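Guest room for a long stay: heat, bedding, what would you change?

Forum: Home and Household > Bedrooms and Linens

pinfeather
My aunt is coming to us in March and staying through the summer while her building in Detesstead gets new pipes. I have the back bedroom, and I have a budget of 500 for everything. The room has two windows, morning sun, and a radiator that is either off or too much. There's a quilted bedspread already on the bed, white with big flowers, and it was my mother's. I'd like to keep using it. What I don't know is what goes under it. I have a polyester comforter from college and two thin blankets, and I don't think any of those is right for someone who is 80 and gets cold at night.

Questions, in the order I'm losing sleep over them. Wool blanket or down? Mattress topper or new mattress? And is a quilted spread warm enough by itself once it gets to be June?
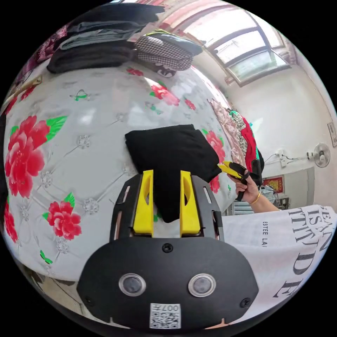 I should say the mattress is a full and is nine or ten years old. It doesn't sag, but it's firm, and the last person who slept on it for a week asked for a second pillow to put under her hip.

oldtoweldrawer
Wool, no question. Down is lovely for two months and then you are kicking it off at 3 a.m. A wool blanket under a cotton spread is what hotels did for decades, and it works because you can fold half of it back. Mine is a Tisico and it has been washed cold maybe four times in its life. Otherwise it goes over the porch rail for an afternoon.

lowell_b
I disagree about wool for an older person. It's heavy. My father couldn't pull his up over his shoulders by the end and we didn't figure that out for weeks, he just said he was sleeping badly. A light down comforter weighs next to nothing. If she has any arthritis in her hands, think about that before you think about warmth.

oldtoweldrawer
There are light wool blankets. Not every wool blanket is army surplus.

lowell_b
Sure, and they cost most of the budget.

pinfeather
She does have some arthritis, in the thumbs mainly. I hadn't thought about weight at all. The spread itself isn't light either, so that would be on top of whatever I pick.
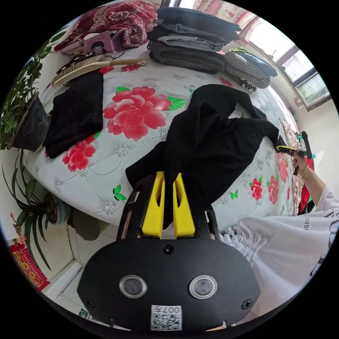 Laundry day on the bed. The black thing goes in the donate pile.

hemlock_and_rye
Ask her. I know that sounds obvious, but I set up a whole room for my mother-in-law with flannel sheets and she can't stand flannel. They went straight in the closet. Some people want weight on them and some don't, and you won't guess it from their age.

On the mattress, get a topper. Two inches of latex on a firm full is plenty for hip trouble, and you can roll it up in the fall. Foam is cheaper but it smells for a week and it holds heat. If you do buy foam, open it at least 4 days before she arrives and leave the window cracked.

quarterinch
Whatever topper you get, measure the finished height. Floor to the top of the made bed, with her sitting on it if possible. Her feet should be flat on the floor. We put a thick topper on a bed that was already high and had to saw down the legs.

Also, fitted sheets. A regular fitted sheet will pop off the corners of a mattress with a topper. Buy deep pocket ones or use the elastic clips that go underneath.

pinfeather
Measured this morning and the bed is on the low side, so the topper would help. I've switched to the flowered sheet for now to see how it looks with the curtains, and I think it's fine. Sun reaches the bed, so I may add a liner behind them.
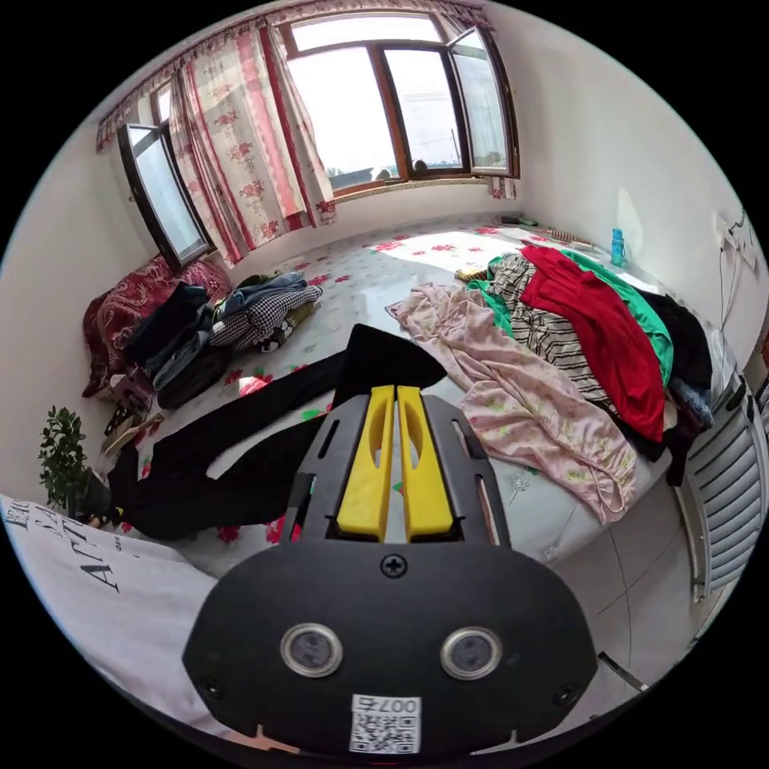
Flowered sheet on, sun by the window.

sitis_road
Get the liner. I'm on the east side of Sitis and without one I'm awake at five from April on. A plain white blackout liner that hooks on behind the curtain is enough, you don't need new curtains.

For the radiator, have somebody look at the valve before you spend anything on blankets. If it's stuck fully open or fully closed, that's a cheap part. You could be shopping for the wrong temperature.

lowell_b
Agree with the above. That should be first on the list.

oldtoweldrawer
Also agree, and I'd still put a wool blanket at the foot of the bed. Folded, not tucked. She can use it or not.

quarterinch
Don't tuck anything, in fact. Tight tucks at the foot are hard on toes.

pinfeather
OK, update, 5 January 2023. The valve was stuck. It's replaced and the room now holds a steady temperature. I called my aunt and she does not want down because feathers make her sneeze, and she likes a little weight, but not a lot. So it's a light wool blanket from Dantas, on sale, around a third of the budget, plus a latex topper and deep pocket sheets. The quilted spread goes back on top and I'll swap it for a cotton coverlet when it gets warm.

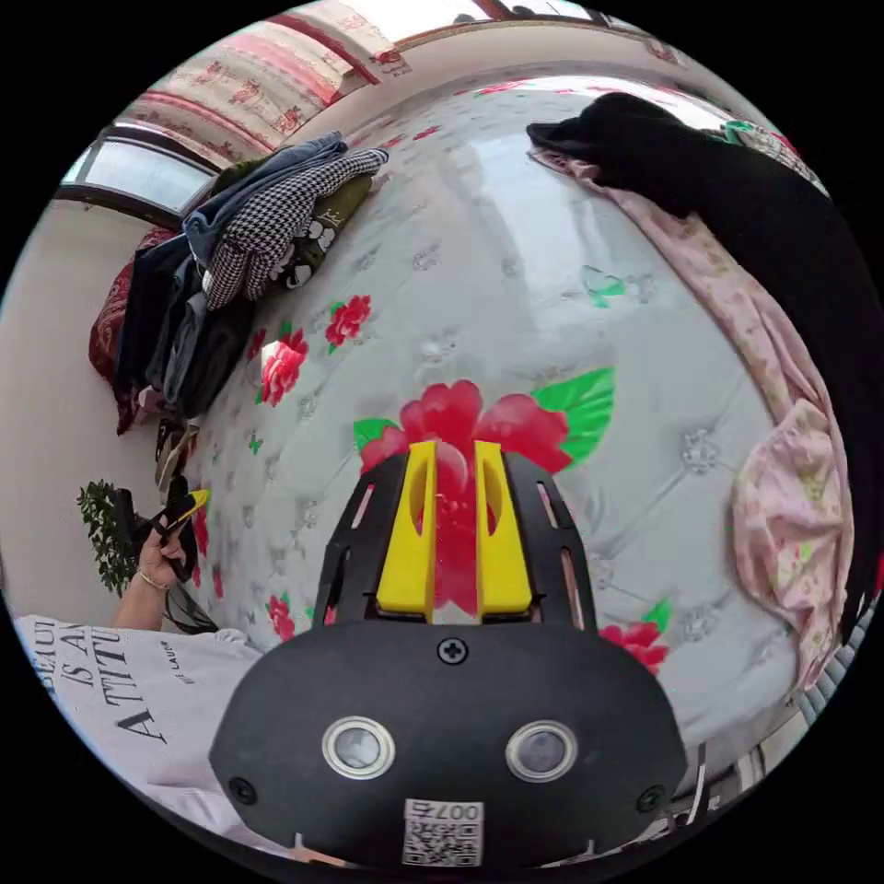

The quilted spread, roses and all.

hemlock_and_rye
Pretty spread. Is it machine washable? Quilting that old can go lumpy if you put it through a hot dryer.

pinfeather
The tag is gone. I've been doing it cold on gentle and drying it flat over two chairs, which takes until the next day.

sitis_road
Keep doing that. And put a lamp with a big switch next to the bed, the little twist kind is miserable with bad thumbs.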